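Chapter 4
Keys, Tags and Small Controlled Items

Learning outcomes

On completing this chapter, students should be able to:

explain the purpose of a key register and identify the entries it must contain;
apply a colour code to a set of keys and record the code in a form other staff can follow;
carry out a sort by colour and reconcile the result against the register;
describe the steps to be taken when a key or tag cannot be accounted for.

Key terms: key register, issue, return, colour group, holding tray, reconciliation, blank tag, orphan key

4.1 Introduction

Most buildings hold far more keys than the people who work in them suppose. A modest office will have keys to its outer doors, its storerooms, its filing cabinets, its meter cupboards and its letterbox, together with duplicates of many of these and a residue of keys that fit locks long since replaced. In a larger organisation the collection may run into the thousands. When the Rullow residential college was surveyed at the start of its refurbishment program, the facilities office held 2,004 keys, of which a substantial share bore no label of any kind.

The management of such a collection is seldom regarded as skilled work. It is commonly given to the newest member of staff, who inherits a drawer, a cabinet with numbered hooks and an exercise book in several hands. The consequences of poor practice are nonetheless considerable. A key that cannot be identified cannot be issued, and a key that has been issued without record may oblige the organisation to replace a lock, or every lock in a suite.

This chapter deals with the physical handling of keys and their tags. The design of master key systems is treated in Chapter 13, and electronic access cards are outside the scope of this volume.

4.2 The tag as a record

A key tag performs two functions. It makes the key easier to handle and harder to lose, and it carries information. The second function is the one that concerns the records officer.

The usual tag is a coloured holder with a label and a ring. Each element should be given a distinct task. The colour indicates the group to which the key belongs, such as a floor, a department or a class of use. The label carries the individual reference, which must correspond to an entry in the register. The ring secures the tag to the key and should be closed fully before the key is returned to storage.

The label should not state the address of the building or the name of the room. A reference such as "B 17" is sufficient for anyone with access to the register and of little use to anyone without it. Labels are to be written in permanent ink, in block figures, and replaced when they become difficult to read.

4.3 Choosing a colour code

A colour code should be small. Buppha Boonyarit, whose handbook for school administrators remains in wide use, recommends beginning with no more than four colours and adding a fifth only when an existing group has become unmanageable. Staff remember a short code without consulting the chart, and errors in returning keys fall accordingly.

The following points should be settled before tags are purchased:

Whether colour is to indicate place or use. The two should not be mixed in one code.
Whether the chosen colours can be told apart under the lighting of the key room, and by staff with colour vision deficiency.
Whether replacement tags in the same colours will remain available.
Which colour, if any, is to be held in reserve for temporary issue.

The code is then entered on the inside cover of the register and dated. Any later change is recorded beneath the original entry, which is ruled through but left legible.

4.4 Sorting by colour

Tags are sorted whenever a collection is first registered, and afterwards at each scheduled check. The work is done on a clear, level surface, away from the cabinet, so that sorted and unsorted items are not confused.

A shallow tray is assigned to one colour group at a time. Tags of that colour are placed in the tray, and tags of every other colour are left on the work surface until their own turn. Only when the group has been completed and checked is the tray emptied and the next colour begun. Working with a single tray is slower than working with several, but it greatly reduces the likelihood of a tag being dropped into the wrong group.
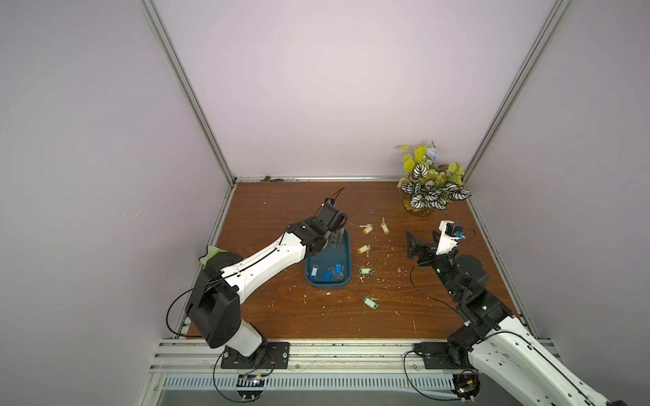 Figure 4.1 Sorting by colour group. Blue tags are held in the tray; yellow and green tags remain on the work surface.

The tray should have a rim high enough to retain the rings, which tend to catch on one another, and should be of a colour that does not appear in the code where this can be arranged. Tags are laid flat with labels uppermost. They should not be stacked, as a tag lying beneath another is easily passed over during the check.

4.5 Reconciliation

When a group has been sorted, the officer reads each reference aloud while a second person marks the register. The roles are then exchanged and the check repeated. Where only one officer is available, the second check is made from the register to the tray, reversing the order of the first.

Three kinds of discrepancy may arise. A reference may appear in the register with no corresponding tag; a tag may be found that has no entry; or a tag and its entry may disagree as to colour. Each is noted on a separate line of the discrepancy sheet, and no correction is made to the register until the sheet has been signed by the supervising officer.

Case study: the Mitano Library

In June the Mitano Library moved its key cabinet from the loading dock to the administration floor. Joaquín Olivares, then acting records officer, took the opportunity to sort the whole collection before rehanging it. The sort brought to light 13 orphan keys and 2 tags bearing the same reference, one yellow and one green. His discrepancy sheet is reproduced as Appendix C.

Discussion questions

1. Should the duplicate reference have been resolved before the keys were rehung? Give reasons for your view.
2. What information would be needed before an orphan key could be destroyed?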